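12 March 2022

Hide glue, batch 2. Soaked the Kendel pearls overnight in cold water and they swelled up like frogspawn, as promised on the tub. Warmed the pot to 140 F and held it there, apart from one excursion to 158 while I was admiring the thermometer.

Glued up 23 test joints in maple offcuts. The Mirnlow recipe says you get a minute of working time. The shop was at 61 degrees and I got a good deal less, plus a skin on the glue and some new vocabulary. Warming the offcuts first helped a lot.

Clamped at 4:10. Will break half tomorrow and leave the others until July to see what humid air does to them. Pot smells like a wet horse. Lid stays on, please, whoever uses the hot plate next.

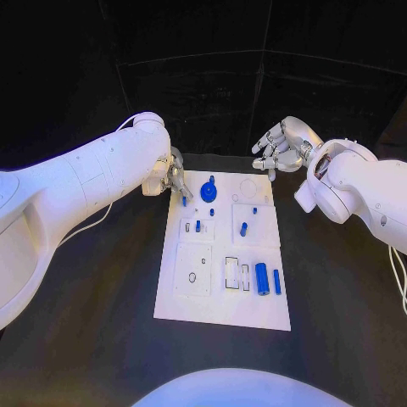 Blue peg near the upper-left corner of the board, gripper above it.

To do: order more pearls, label the jars, find the good brush.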